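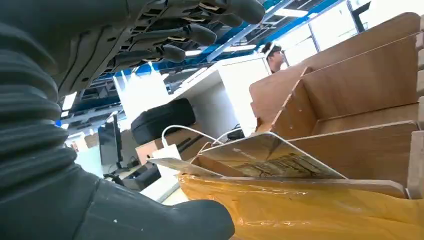

A dark grey robotic hand with jointed fingers, beside a yellow plastic surface

Stemport is a tabletop wargame for two players, designed by Mirta Benítez and Tullio Melis and published by Zeline. It represents skirmishes between rival salvage companies in the flooded port town from which it takes its name. The rules were first released in September as a boxed set.

Play

Each player commands a company of models bought from a points allowance. The standard allowance is 304 points; the campaign rules start at a lower total, which grows between games. Play lasts five rounds. At the start of each round both players place order tokens in an opaque bag. Tokens are drawn singly, and the owner of the drawn token activates one model that has not yet acted.

An activated model may move, shoot, repair or hold. A model that holds keeps its token and may interrupt a later activation on a successful nerve test. Unused tokens return to the bag when the round ends.

Terrain is classed as open, wading or deep. Models in wading terrain move at half rate, rounded up. Only models with the Float trait may enter deep terrain.

Components

The boxed set contains 65 plastic models, a rulebook, two token bags and a folded paper map. The models were sculpted by Yulan Tang. Bases are supplied separately.

Expansions

Jenildale, written by Kausar Sial, adds inland boards and rules for river locks. A revised rulebook dated 06/11/2024 changed the nerve test and removed the option to hold in the final round.

See also

Order token
Skirmish wargame
Yin (card game)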